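Ticket 686
Subject: White sheets arriving with specks and gray smudges
Opened by: Neusa Marinho, print finishing, Rokport
Assigned to: Boris Hodžić, Stultusden Facilities and Equipment
Priority: Normal
Status: Closed, monitoring

Initial report (Marinho)

Large white sheets from the current Awwad lot are showing fine specks and light gray smudges when they reach the sorting table. Matte side only, as far as I can tell. The marks do not brush off. A soft eraser lifts the smudges but leaves a shiny patch, so the sheet is still a reject for presentation work. First noticed in October, on the second pack of the lot. Pack size is 40. I have pulled 12 sheets from the open pack and put them in the flat file, bottom drawer, with a note on top.

The previous lot was stored in the same rack and had no complaints against it.

Reply (Hodžić), 9:20 a.m.

Please confirm the following before I come over:
Are the marks present on sheets taken from the middle of a sealed pack?
Is the table cover the gray one or the old green one?
Has the trimmer been cleaned since the blade change?
Do not erase any more of the pulled sheets.

Reply (Marinho), 10:05 a.m.

Opened a sealed pack and took three from the middle. Two are clean under the desk lamp. One has two specks near a long edge, very small, look like fiber in the stock. No smudges on any of them. Table cover is gray. Trimmer was wiped down after the blade change but I did not do it myself and can't say with what.

Log (Hodžić), 1:30 p.m.

On site. Two separate faults, treated separately from this point.

Fault A, specks. Embedded in the surface, do not move under a fingernail. Present in sealed stock. This is a material issue and goes back to Awwad as a lot query. Their data sheet for this grade allows a small number of inclusions per sheet, so I do not expect a full credit.

Fault B, smudges. On the surface, pick up on a white cotton cloth. Not present in sealed stock, so they are being added in our room. Candidates are the table surface, the trimmer bed, hands, and the rack shelves.

Wiped each candidate with a clean cloth, one cloth per surface, and labeled them. Rack shelves clean. Table surface faint gray. Trimmer bed dark gray, slightly greasy, heaviest along the clamp.
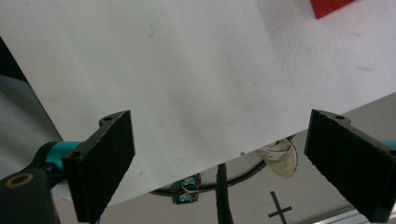

Angle of the light matters a lot when checking these. Under the overhead tubes, shading across the sheet hides the lighter smudges and a sheet that looks acceptable at the table can fail under the desk lamp. Inspection should be done with the lamp set low and to one side, with the sheet turned once.

Cleaned the trimmer bed and clamp with Ondano surface cleaner and lint-free wipes, two passes, then dry. Cleaned the table with the same. Left both for 15 minutes before use.

Test, 2:45 p.m.

Ran ten sheets from the newly opened pack through trim and sort. No smudges on the first nine. Tenth had a faint mark at the clamp line. Removed the clamp strip and found old blade oil in the channel behind it. Cleaned the channel, refitted the strip, ran ten more. No smudges.

Reply (Marinho), next morning

Ran the rest of the pack. Specks still turning up, smudges gone. I've used roughly 140 sheets from this lot so far counting yesterday. Can the speckled ones be kept for internal dummies? I would like the flat file drawer back.

Reply (Hodžić)

Yes, use them for dummies. Keep two as samples for the Awwad query, in a sleeve, marked with the lot number. The rest of the drawer is yours.

Resolution

Fault A: lot query sent to Awwad, tracked on a separate ticket.
Fault B: residual blade oil behind clamp strip. Channel cleaned. Blade change checklist now includes removing the strip and wiping the channel before the first sheet goes through.

Reopen this ticket if smudges return at the clamp line. Any other location, open a new one.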